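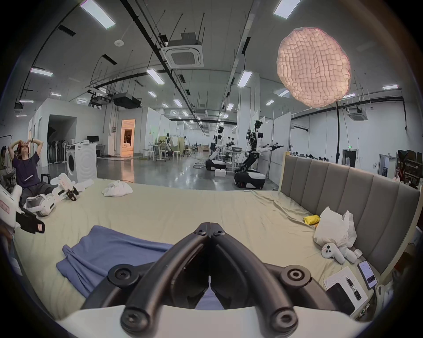 For my music media project I kept a Tuesday log of 136 songs on the Vimis new-release chart, to see whether old tracks really do come back (they do!). Only 6 of mine were older than three years, but one, "Menideck" by Fustine, climbed for four weeks straight.

## What I tried

I tagged every song by tempo, intro length and whether the chorus came early. Seok, the free tagging app, kept mixing up live versions, so I redid those by hand.

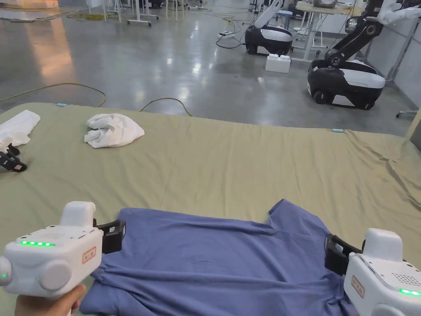

*Blue T-shirt spread out on the green cloth.*

## What I'd change

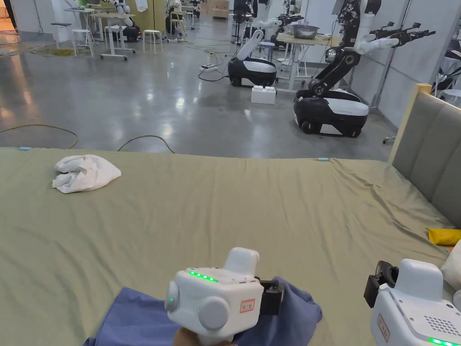
The tempo tags were the weakest part, and I'd love to do them over. My slow pile ended up as shapeless as the white towel bunched on that bed, ballads and dub and sleepy folk all in one lump. Next time I'd split it by genre first.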